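4.2 到了现场才知道的事

写这一节之前我犹豫过要不要换成那种规规矩矩的论文腔，后来想想算了，我在现场待的那段日子本来就是聊出来的，硬写成“受访者普遍认为”反而走样。所以这一节还是用“我”来讲，数据和编码方法请看上一节。

先交代一下地方。Vitside是一家给小家电做验收和翻新的公司，工作间不大，木地板，几张桌子，一堆带网背的办公椅推来推去。Rullum是他们上的那套自动化系统的名字，由Zukstead负责部署。最初的说法很简单：重复的拿取、摆放、按按钮交给机器，人去做判断。听起来挺顺的对吧？我第一天去的时候也是这么记在本子上的（现在翻回去看那一页，字还写得特别工整）。

可是机器要学会拿东西，总得有人先拿给它看。于是原来做验收的人里，有一部分变成了“示范员”，每天双手各握一只夹爪，站在桌前把同一个动作做上许多遍。合同上他们的岗位名称没变，工资条上也没变，变的是手。以前他们用手指头去摸边缘、试松紧，一摸就知道托盘有没有变形，现在隔着两根夹指，那种感觉没有了，得重新靠眼睛去补。有一位干了很多年的师傅跟我说，刚开始那两周他老觉得自己戴着厚手套在绣花。这个比方我特别喜欢，后来好几个人讲的其实都是同一个意思。

我自己也试了一个下午！说实话很狼狈。夹住东西不难，难的是两只手要互相让着，一边夹着，另一边得知道什么时候靠过去、什么时候退开。做到后来我的肩膀先受不了，然后是手腕，因为你没法像平常那样随便换个姿势，手一转，夹爪上的标记就可能跑出镜头，那一遍就白做了。示范员把这个叫“举着牌子干活”，说的时候一般还会把两只手腕抬起来比划一下。

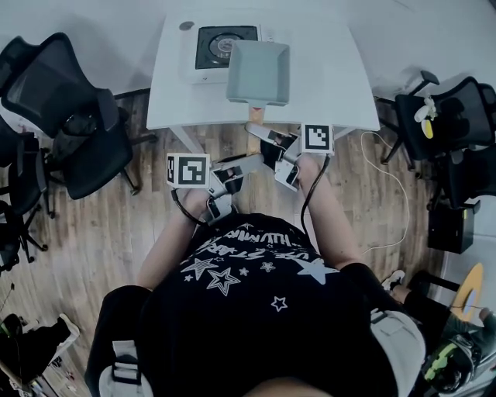 图3　示范员双手持夹爪，站在白色桌台前，桌上是一台白色方形电器和一只带橙褐色把手的托盘。

再说节奏。按Declercq那边给的任务单，一个班次要交200条合格示范，每条不超过30秒。管理层看这个数字觉得宽松，我一开始也觉得宽松，算一算嘛，加起来连两个小时都不到。但任务单只算“录上的时间”，把东西摆回原位、把椅子挪开、线绕住了去理线、录坏了重来，这些全不在里面。有个示范员给我看她自己画的表，她把每次复位都打了个勾，密密麻麻的一大张，她说这才是她真正上班的内容，夹东西只能算中间的间隙。我后来把她这张表的思路借过来，改成了附录里的观察记录表，在这里要谢谢她。

这种看不见的活儿，做自动化的文献里讨论得不算少，但多数讲的是机器上线之后谁来收拾残局。我在Vitside看到的要更早一点，机器还没真正接手，人的工作已经先按机器的样子改过一轮了。动作要慢，要干净，不能中途反悔，拿起来又放下的那种“想一想”在数据里算瑕疵。可是验收这个行当，偏偏就是靠“想一想”吃饭的。有人跟我抱怨，说录了一阵子示范以后，回去做普通验收时手变“直”了，抓起来就放，少了那一下掂量。这话只有几个人讲过，我没有办法证明它是普遍的，但我觉得应该记下来。

也不全是坏消息。年轻一些的同事里，有几位是真的喜欢这份活儿。他们会互相比谁的动作更利落，午休的时候还在讨论把手从哪一侧夹更稳，讨论得热火朝天的，饭都凉了。其中一位后来开始帮着写任务说明，把“打开托盘”这种含糊的句子拆成机器和新人都能看懂的步骤，等于半只脚迈进了工程那一边。问题在于这半只脚没有名分，写说明的时间不计入班次，也没有对应的职级。九月我回访的时候，她还在写，职级的事还在“研究中”。

回访时还有一个变化值得说。示范总数当时已经攒到900条左右（单指托盘这一类任务，不含别的），Zukstead的人把复位也写进了任务单，每条示范后面留出固定的间隔。这个改动在技术上小得不能再小，可在工作间里的反响比换夹爪那次大得多。大家说话的口气都松了，有人开玩笑说终于可以合法地喘气了。我把这件事和访谈里关于“谁有权定义一条示范从哪里开始、到哪里结束”的那部分材料放在一起看，觉得它们讲的是同一个问题，所以下一节就从任务单本身谈起，看看它是怎么写出来的，改的时候又是谁先开的口。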